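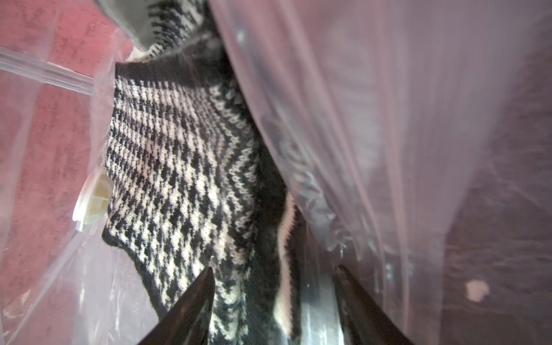
Malha em pied-de-poule preto e branco-sujo, dentro de um saco de plástico transparente.

Há um dia, quase sempre em março, em que a casa inteira cheira a lã. É o dia em que se abrem as gavetas, se sacodem as camisolas à janela e se decide, com a solenidade possível em roupão, o que vai passar o verão guardado e o que ainda merece mais umas semanas de serviço (eu engano-me todos os anos, e em abril lá estou a desembrulhar tudo outra vez).

A minha avó fazia isto com folhas de jornal e raminhos de alfazema, e eu cresci convencida de que a traça era um bicho que só existia nas casas dos outros. Depois mudei-me para Circombe, terra húmida, de manhãs cinzentas, e perdi num só verão um casaco, dois cachecóis e boa parte do meu orgulho.

Foi na Bozkurt, a retrosaria da rua de baixo, que me explicaram o essencial: a traça procura a lã suja. Uma nódoa de sopa, um pouco de suor na gola, e está posta a mesa. Por isso, antes de guardar, lava-se. Água fria, pouco sabão, nada de torcer. Enrola-se a peça numa toalha, aperta-se com carinho e deixa-se secar deitada, longe do sol, o tempo que for preciso.

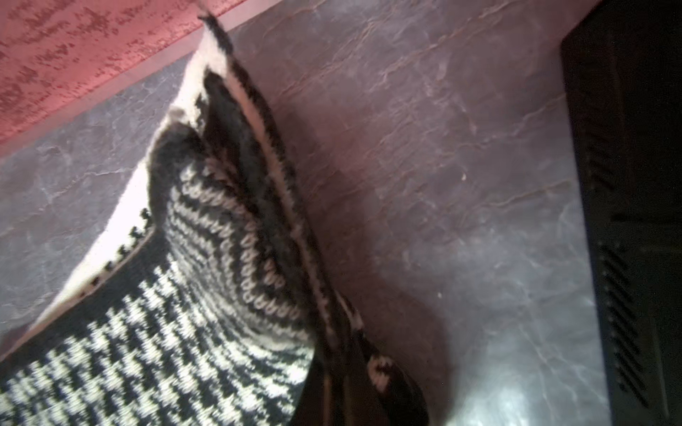

Pied-de-poule e ziguezague: dois dos desenhos na mesma malha dobrada.

Dobrar também tem a sua ciência. A lã pendurada estica, sobretudo nos ombros, e as peças a duas cores, com os fios a passar pelo avesso, pesam mais do que parecem. Dobro-as largas, as mais pesadas por baixo, e mudo-lhes as dobras a meio do verão. Para os furos pequenos guardo uma meada da Flanik, 20 gramas de lã preta comprada na feira de Nollmont, que já remendou metade da família e ainda tem muito para dar.

Quanto à alfazema, continuo a pô-la. Dizem-me que serve de pouco, mas o cheiro em outubro, quando se abre a gaveta, é o da casa da minha avó.

Contacto | © Todos os direitos reservados | Voltar ao topo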